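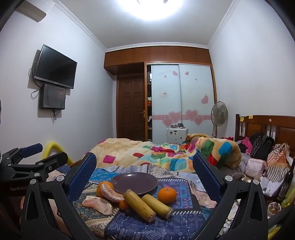

Member practice directory: frequently asked questions

Who is listed in the Skurnum directory?
All 99 member practices. Each has a two-page entry, whether it joined at the founding or last September.

What does an entry contain?
Practice name, catchment, number of physicians, registered patients, languages spoken and after-hours arrangements. The opening statement is limited to 700 characters, including spaces.

Who can edit our entry?
The practice manager and one delegate. To change the delegate, send form 2 to Brigitta Stöckli at the Hollenstein office.

How are patient numbers calculated?
Patients seen at least once in the preceding 24 months are counted. Patients enrolled at two centres are assigned to the centre with the most recent visit.

Our practice has merged. Do we keep both entries?
No. The entries are combined at the next update. The former name remains searchable.

Can we order printed copies?
Yes. The minimum order is 80. Orders for Melotwood and Sosora are handled by Vinzenz Kofler.

When do changes appear online?
Changes submitted before 4 p.m. are published overnight.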